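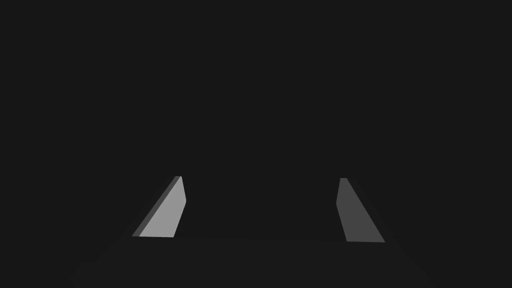
Two gripper fingers on a dark background. Computer rendering.

Biographical Researcher and Entry Editor (fixed term, full time)
Ondport Register of Printers and Publishers
Posted January 13, 2018

Position summary

The Ondport Register is a reference work on the lives of people who printed, published and sold books and magazines in the city and county of Ondport. Entries are issued online as they are completed. The Register is hiring one researcher to write new entries and to revise existing ones in the section on magazine and paperback publishers. The position reports to the section editor, Glória Bastos.

Of the names on the approved list for this section, 97 have no entry and 31 have an entry that was written from a single printed source and must be redone. The person hired will work on both groups.

Duties

Establish for each subject the date and place of birth, parents, siblings, marriages, children, places of residence, occupations, and date and place of death. Each of these is a separate field in Tetix, the Register's database, and each field takes its own source citation.

Write the narrative text of the entry. The standard length is 500 words. Longer entries require written approval from the section editor before drafting starts.

Trace changes of name. Many subjects in this section shortened or replaced a family name, and records under the earlier form are often filed separately. All forms found are entered in Tetix with the date of first and last use.

Compile a list of the firms each subject owned or managed, with dates of incorporation and dissolution taken from filings. Trade directories may be used to find a firm but are not accepted as the only source for its dates.

Read and abstract business correspondence in the Betancur Collection, which is held on site. The collection has a box list and no item-level catalog. Boxes may not leave the reading room.

Answer queries from readers who report errors. A query is logged on receipt and closed only when the entry has been corrected or the existing statement has been confirmed against the source.

Source rules

Applicants should know the following rules, as the editing test is scored against them.

Where two records disagree on a date of birth, the one made closest to the event is preferred and the other is given in a note. A census age is converted to a range of two years and is never entered as an exact year. Country of birth is recorded as it stood at the time of the birth, with the present-day name in the place field. Information from a living relative is cited as a personal communication with the date received. Online family trees are not cited.

Required qualifications

A bachelor's degree in history, library science, English or a related subject, or equivalent work experience.

Two years of paid or unpaid research using census schedules, vital records, naturalization papers, city directories and probate files.

Published or deposited writing of a factual kind. Finding aids, encyclopedia entries, local history articles and catalog notes all qualify.

Ability to read American handwriting of the late nineteenth century.

Preferred qualifications

Reading knowledge of Yiddish, German, Polish or Russian.

Experience with a relational database. Tetix training is given in the first two weeks and prior use is not expected.

Familiarity with copyright renewal records and with the second-class mail statements of ownership printed in magazines.

Terms

The appointment is for two years and is not renewable under the present grant. Hours are 40 per week. The researcher works in the Register's office for the first six months. After that, up to two days per week may be worked from another location, except during periods assigned to the Betancur Collection. Health coverage and paid leave follow the Register's staff schedule, which is sent to all applicants invited to interview. Travel to county and state archives is reimbursed at the standard rate. Relocation costs are not paid.

Entries are signed with the author's initials. Copyright in the text belongs to the Register. The author may reuse the research in other work once the entry has been issued.

How to apply

Applications are accepted through Hirer only. Search for the Register by name and select the researcher position. Upload the following as separate files:

A resume of no more than two pages.
A cover letter stating which record types you have used and for what purpose.
One writing sample with its notes intact. Do not remove or reformat citations.
Names and contact details of two people who can comment on your research. They will be contacted only after the interview.

Incomplete applications are not reviewed. Applicants who pass the first review receive an editing test, consisting of a draft entry and copies of its sources, to be returned within five days. Interviews are conducted by Glória Bastos, Lok-yiu Chu (database) and Ilir Trajkovski (reading room).

The position remains open until filled. Questions about duties may be sent to the section editor through the Hirer message form. Questions about pay and benefits go to Deolinda Magalhães in the business office.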